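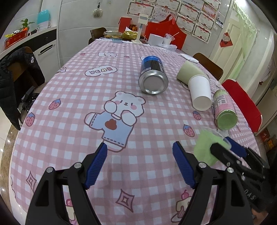 홈 | 지역 | 경제 | 일터 | 생활 | 오피니언 | 제보하기

검색어를 입력하세요 검색 상세검색

로봇에게 일 뺏길 줄 알았더니, 로봇 손부터 들게 됐다
청소·정돈업체 시스비, 직원 40명에게 집게 지급

베르코프의 청소·정돈 대행업체 시스비(Sisby) 직원들은 지난 1월부터 맨손으로 컵을 치우지 않는다. 적어도 근무시간의 일부는 그렇다. 양손에 검은 집게를 하나씩 쥐고, 집게 끝의 파란 패드로 종이컵을 집고, 캔을 집고, 연두색 샤워볼을 집는다. 사람이 손으로 하면 금방 끝날 일이다. 그래서 회사는 시간을 넉넉히 잡았다.

집게에는 카메라가 달려 있다. 직원이 식탁을 정리하는 동안 집게가 본 장면이 그대로 기록되고, 이 기록은 로봇 개발업체 휴레셀(Huresell)로 넘어간다. 휴레셀은 이것으로 가정용 정돈 로봇 '종(Zhong)'을 가르친다. 종은 아직 팔리지 않는다. 시스비 직원들 사이에서는 벌써 '막내'로 통한다. 월급은 안 받고, 출근도 안 하고, 선배들이 일하는 것만 본다는 이유에서다.

작업장은 공장과 거리가 멀다. 휴레셀은 반듯한 실험실 책상에서 배운 로봇은 남의 집 식탁 앞에서 쩔쩔맨다며 생활감 있는 공간을 요구했고, 시스비는 그 주문에 성실히 응했다. 분홍색과 흰색 체크무늬 식탁보 한가운데서 양말처럼 생긴 하늘색 옷을 입은 곰이 "YEAH"라고 외친다. 그 주변에 캔이 눕고 종이컵이 쓰러져 있다. 벽에는 빨간 테두리의 상장 액자가 줄지어 걸렸고, 의자에는 검은 패딩이 걸쳐져 있다. 인류의 가사노동을 끝내겠다는 기술이 이 곰 앞에서 자라는 중이다.

현장 조장 하난 샤문(Hanan Chamoun) 씨는 청소 일을 오래 한 사람답게 처음에는 집게를 못마땅해했다.

"컵 하나 세우는데 팔꿈치를 어디 둘지 생각하게 되더라고요. 제가 평생 컵을 어떻게 집었는지 그때 처음 고민했어요. 집에 가서 커피를 마시는데도 컵을 보고 잠깐 멈췄습니다."

가장 까다로운 물건이 무엇이냐고 물었더니 샤워볼이라는 답이 돌아왔다. 캔은 딱딱하고 둥글어서 잡을 자리만 찾으면 되지만, 샤워볼은 잡을 때마다 모양이 달라진다는 설명이다. 식탁에 왜 샤워볼이 올라가느냐는 질문에는 "고객님 댁에 가 보시면 압니다"라고만 했다.

일의 성격도 달라졌다. 예전에는 빨리 치우는 사람이 인정받았다. 지금은 천천히, 또박또박, 다른 사람이 보고 따라 할 수 있게 치우는 사람이 좋은 점수를 받는다. 손이 빠르기로 이름났던 고참들이 줄줄이 재촬영 판정을 받았고, 입사한 지 얼마 안 된 직원이 모범 기록으로 뽑혀 휴게실 화면에서 재생됐다. 고참들은 그 영상을 말없이 보다가 커피를 타러 갔다고 한다.

치운 식탁은 다시 어질러야 한다. 새로 생긴 업무인데, 의외로 이쪽이 사람을 가린다. 일부러 어지르면 자꾸 보기 좋게 놓게 된다는 것이다. 컵을 넘어뜨려 놓고도 간격을 맞추는 버릇이 문제가 됐고, 회사는 결국 '자연스럽게 어지르기' 교육을 따로 열었다. 강사는 외부에서 부르지 않았다. 사춘기 자녀를 둔 직원이 맡았다.

근무표도 손봤다. 집게 작업은 한 번에 두 시간을 넘기지 못하고, 나머지 시간은 평소처럼 고객 집과 사무실을 돈다. 처음에는 종일 작업도 가능하다고 봤는데 손목과 엄지가 먼저 반대했다. 집게 손잡이에 감을 완충 테이프는 직원들이 요구해 받아냈다. 색은 고를 수 없었다.

수당은 기록 건수로 나온다. 첫 달에 통과한 기록은 모두 411건이었다. 불합격한 기록에도 시간당 기본급은 나가지만 건당 수당은 붙지 않는다. 불합격 사유로는 집게가 카메라 앞을 가린 경우가 많았고, 작업 도중 무심코 맨손이 나온 경우가 뒤를 이었다. 샤문 씨는 후자를 두고 "몸이 답답했던 모양"이라고 했다.

정작 모두가 궁금해하는 질문, 막내가 다 크면 선배들은 어떻게 되느냐에 대해서는 회사도 말을 아꼈다. 시스비는 직원들과 맺은 합의서에 집게 작업을 이유로 인원을 줄이지 않는다는 조항을 넣었다. 유효기간은 2년이다. 그 뒤에 관해서는 "기술의 발전 속도를 보며 성실히 협의한다"고 적혀 있다. 직원들은 성실히라는 단어를 여러 번 읽어 봤다고 한다.

휴레셀 쪽은 종이 사람을 대신하기보다 무거운 일을 덜어 주는 동료가 될 것이라고 밝혔다. 현재 종이 배우는 물건은 빈 종이컵이다.

샤문 씨는 크게 걱정하는 눈치가 아니었다. 얼마 전 휴레셀에 견학을 가서 종이 냅킨을 집는 모습을 보고 왔다고 했다. 잘 집더냐고 묻자 그는 한참 생각하더니 "열심히 하더라"고 답했다. 신입 평가서에 쓰는 말과 같으냐고 다시 물으니, 같다고 했다.

시스비는 하반기에 주방과 욕실로 작업 공간을 넓힐 계획이다. 곰 식탁보는 계속 쓴다.

댓글 5

설거지는언제
그래서 이 로봇 설거지는 합니까? 컵만 세워 놓고 가면 우리 남편이랑 똑같은데요.

베르코프주민
합의서 유효기간이 핵심인데 기사 끝에 가서야 나오네요. 가르치는 사람한테 건당 수당만 주고 끝낼 게 아니라 나중에 로봇 팔릴 때 몫을 줘야죠.

손목보호대
비슷한 작업 해 봤습니다. 엄지 쪽이 진짜 아파요. 테이프 두껍게 감으시고 쉬는 시간에 꼭 푸세요.

yeah곰
식탁보 어디서 파는지 아시는 분?

정리의신
자연스럽게 어지르기 강사, 저희 집에 인재가 둘 있습니다. 출강 가능해요.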